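Robot Software, Handout 4: What the Success Number Leaves Out
Last updated January 22, 2019

The Damitz paper reports 339 successful grasps out of 358 attempts. Before you copy that figure into your own report, ask what the planner knew before the first attempt.

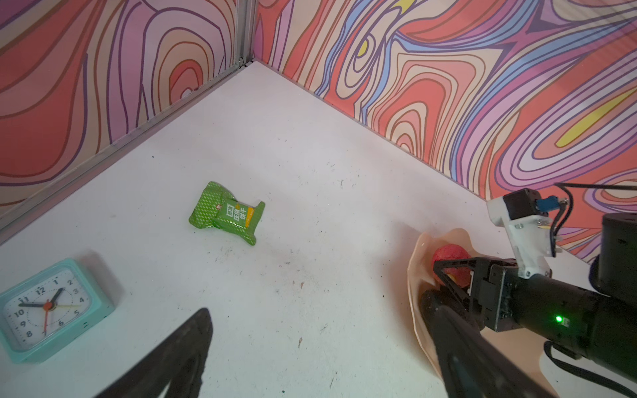 Most published pick-and-place code is tested on a plain background. Segmentation there is nearly free, and the credit goes to the network anyway. Put a loud pattern on the walls and you find out how much of the "perception" was a color threshold. I would rather see 10 honest trials on a busy background than another thousand on gray cloth.

Three things to check when you read the Clondik code:

1. Where does the object pose come from? If it is typed into a config file, this is playback.
2. What happens when the view from the wrist is half blocked by the fingers? A glossy wrapper and a round piece of fruit fail in different ways - test both.
3. Who decides that a grasp succeeded? In the Toledo logs it is the gripper width alone, so a pinched plate rim counts the same as a fruit.

The Prakard set has 3601 recordings. The authors call it diverse. Look at how often the lighting changes before you agree.

For the March lab: run the stock planner with the wrist view only, then with the side view only. Report every failure, including the ones you think were your fault. Do not retune between runs - a threshold picked after seeing the result is worth nothing.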